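Grasp planner picks the wrong edge on clear plastic sleeves

Mutengate forum > Software > Perception and planning

karst_loop
Hello all. I use the Furnach planner with a wrist camera, and my task is to grip a card holder with clear sleeves by its border. With paper cards alone I have no problem. With the holder, the segmentation gives me the card inside as the object and the sleeve is treated as background. Then the planner proposes a grasp on the card edge, which is under plastic, and the fingers slide. In 107 attempts I had 43 good grasps. Has somebody solved this without a depth camera?

ritby_user
Which version of the segmentation node? Before Karaki 2 the mask was cut at the strongest colour edge. If your card has a strong colour, this is what you will see.

karst_loop
It is the old one. I did not update in January because the calibration file has changed format.

pelmet
I would not blame the mask. Your planner should not trust one view. Take two views from different wrist angles, and the reflections will move but the border will stay. We do this at Ritby for blister packs and we kept the old node.

ritby_user
Two views cost time, and the mask will be wrong in both of them if the colour is the reason. I don't agree that this is a reflection problem.

pelmet
It can be both. He wrote that the fingers slide, so the approach height may also be wrong. Please post a view from before closing, with the fingers open.

karst_loop
Thank you both. I paused the controller at the pre-grasp pose and saved what the wrist camera gives to the planner. 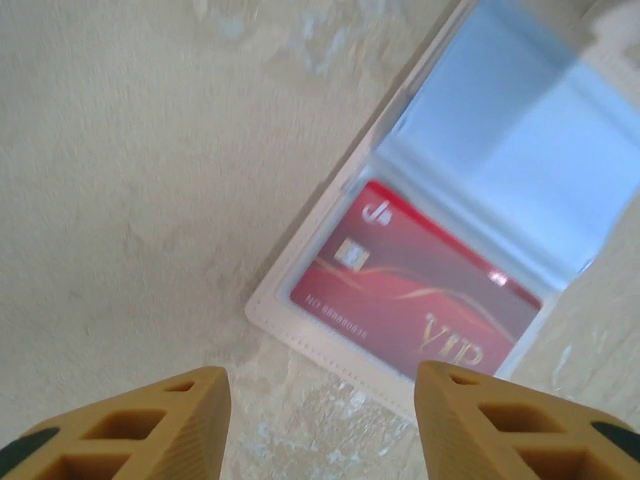

The mask from the old node follows the red card almost perfectly and leaves out the white border completely. My table is also a pale colour, so I think the contrast between border and table is too low for it. I tried to lower the edge threshold to 40, and then it catches marks on the table as well.

ritby_user
So it is the colour edge, as I said. The border has a line of small stitches on it. Karaki 2 can use texture, and I would expect it to find that line.

pelmet
Only if the picture is sharp. The lettering on the card is a little blurred, so I would wait for the arm to settle before taking the image. Also the sleeves are folded back to one side, and a texture filter may join them to the border.

karst_loop
I will add a short wait first, as it is one line in my script. After this I convert the calibration file and try the new node. Does the converter keep the hand-eye offset?

ritby_user
It keeps it, but check the sign of the rotation. Mine was inverted.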